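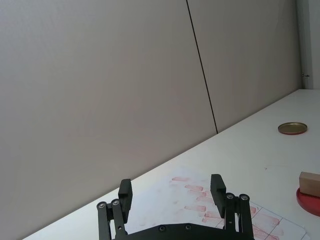 Handmade cards, session four: grain, scoring and a card that stands up

Notes by Tsz-kin Chien for the Pitcombe paper evening
Shared 355 times | 4 comments

Right, these are my notes from Wednesday's class, typed up more or less in the order I said things (plus a couple of bits I forgot because we got carried away with the offcuts box!). If you missed it, you can do the whole session at home with a ruler, a bone folder, a craft knife and two or three sheets of decent card.

Last session was all stamping and inks. We leave those alone now and look at the card itself, the blank thing you stick everything else on to. I skipped this for years. I bought ready-folded blanks and then wondered why the big ones flopped over on the mantelpiece, and I only started making my own when I wanted a size the shop didn't sell.

Finding the grain

Paper made on a machine has a grain. The fibres mostly lie one way, and the sheet bends easily along that line and grumbles when you bend it across. You want your fold to run the same way as the grain.

To find it, lay the sheet flat and bring one edge over towards the opposite one, as though you were going to fold it, but don't crease it. Press down lightly on the curve with your palm and feel how much it pushes back. Open it out, turn it a quarter turn and do it again. Whichever way feels softer, that's your fold direction. With thin paper it can be hard to tell, so try the tearing test on a scrap: along the grain it tears fairly straight, and across the grain it wanders off wherever it likes.

Once you've found it, pencil a small arrow on the back. Do the arrow before you cut anything up! I have a drawer full of lovely mystery rectangles at home.

The Skirnby white we used in class has its grain running the long way on the big sheets. The coloured packs are mixed, even inside one pack, so test every colour.
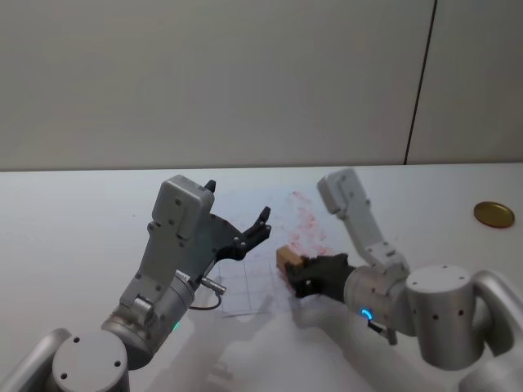

Two robot arms over the white table.

Scoring

A score is a dent, and the dent tells the fold where to go. Mark the top and bottom of the fold line with the tiniest pencil ticks you can manage, put the ruler just to one side of them, and run the bone folder down the edge. Go lightly the first time, then again with a bit more weight. Two or three gentle passes give a much nicer line than one big heroic one, which usually skids.

Now the bit we argued about. Do you fold towards the dent or away from it? Away from it. The dent makes a little ridge on the other side, and the ridge belongs on the inside of the finished card. It looks wrong while you're doing it and everybody wants to go the other way, me included when I'm tired. Make one each way from scraps and look at the spines side by side, and you'll see the difference straight away, especially on dark card.

After folding, lay a piece of clean scrap over the spine and rub the folder along that. If you rub straight on to the card you get a shiny streak (Fu, I am sorry about your navy one, it was my fault for not saying so sooner).

If you haven't got a bone folder, an empty ballpoint is fine, and so is the back of a butter knife. I'd steer clear of scoring with the craft knife until you've had a lot of practice. I still go straight through now and then.

What weight to buy

A question I get every term. For the base of an ordinary card I like something stiff enough to stand but not so stiff that it cracks at the fold. Hold the sheet by one corner: if it droops like a napkin it's too light, and if it stays out like a shelf you'll need a deep score and some patience. The heaviest we had on the table was 355 gsm, and it made a beautiful flat backing panel and a really horrible fold.

Layers add up too. A base, a mat, a patterned panel and a die-cut on the front is a lot of weight on one side, and that's what tips cards over on to their faces. Put a plain liner inside to even it out, or make the back half from something heavier and glue it on.

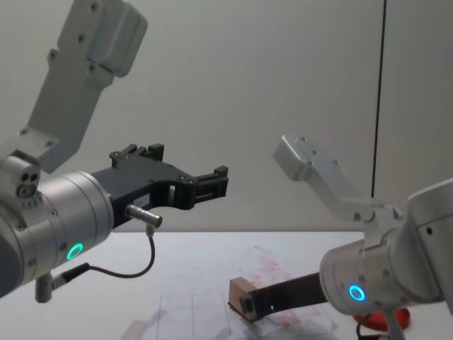

The easel card

This was our make for the evening. You need one base folded in half, and one panel the same size as the front.

1. Fold your base along the grain and rub the spine down as above.
2. On the front flap only, score a second line halfway between the spine and the open edge.
3. Fold the front flap back on itself along that line, so it makes a sort of tent.
4. Put glue on the lower half of the tent only, the half nearest the open edge. Keep it thin and stay away from the fold.
5. Lay your panel on top, line it up with the base while everything is closed flat, and press. Count to 60 before you let go.
6. Open it and stick a button, a sentiment strip or a bit of folded card across the base for the panel to rest against.

I used the Soneck tacky glue and it was fine. Double-sided tape works too but gives you no wriggle room on step five, and lining up is the fiddly part.

If your panel creeps off to one side, the second score isn't parallel to the spine. Measure from the spine at both ends next time. You can trim a small creep off with the knife and keep quiet about it.

For next time

Make one easel card in any size you fancy, and bring it with its offcuts. Bring an envelope as well if you have one that fits, as we're making our own from a template. We won't get to box cards until October, so please don't buy the deep dies yet!

Comments (4)

Tin-yau Lai: I glued the whole flap down and now have a very thick ordinary card. Is there any way back or do I start again?

Tsz-kin Chien: Start again, I'm afraid, but save the front panel if you can slide a knife under it. I've done exactly the same.

papermoth: The palm test finally made grain make sense to me, thank you. Does it matter for the mats as well or just the base?

Tsz-kin Chien: Mostly the base. I do match them on big cards, as they curl less once the glue dries.

Recent handouts
Session three: stamping with two inks
Session two: cutting straight and cutting curves
Session one: what to put in your kit
Using up patterned scraps

3,807 views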